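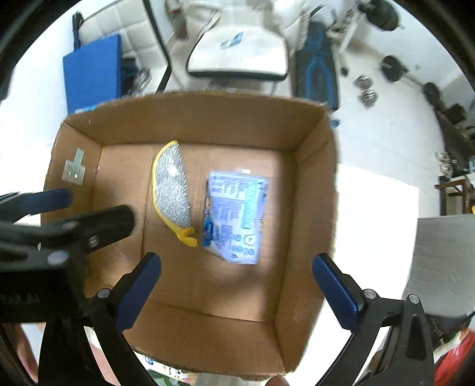 Box task, gripper open over the sponge and the packet. View from the gripper camera.

Ticket: Episodes rejected at upload, box packing set
Project: Semstead
Status: Open, waiting on Rekgate support
Opened: Wednesday

Hello all, and thank you for being so patient with us over the past while. I'll try to put everything in one place so you don't have to go digging through the chat (sorry in advance for the length!).

We've been recording the box task with the hand-held gripper in the home gym, and 121 episodes went up to Rekgate without a murmur. The next batch had 16 knocked back with "gripper width missing". The video plays beautifully in every one of them, colour and all, so my first thought was that the width readings weren't making it into the file.

What we've tried so far:

Restarted the recorder and did the open-close calibration again, slowly. The next two episodes were rejected as well, same message.

Wiped down both finger pads and checked that the fingers travel the whole way. They move nicely, no sticking that I could feel.

Opened a rejected file beside a good one. The width column is there after all – it just begins late, 60 frames after the video does. In the good file they start together.

Recorded one episode where I held the gripper still over the box and waited a bit before reaching for anything. That one was accepted, which cheered me up no end, though I wouldn't call it a fix on the strength of one try.

My guess is that the newer Asumgate recorder starts the camera before the width sensor has woken up, and we've been diving straight in for the sponge. Could someone at Van Wyk please tell us which recorder version they're on? Their uploads have been fine all along.

I've kept all the rejected files in a separate folder and haven't trimmed anything. If Rekgate would rather we cut the early frames ourselves I'm very happy to do that, but I'd like a yes from you first – I'd hate to tidy away a grasp we can't get back.

Update, 4:15 pm: recorder logs attached for one good and one rejected episode. Recording is paused on this task until we hear from you.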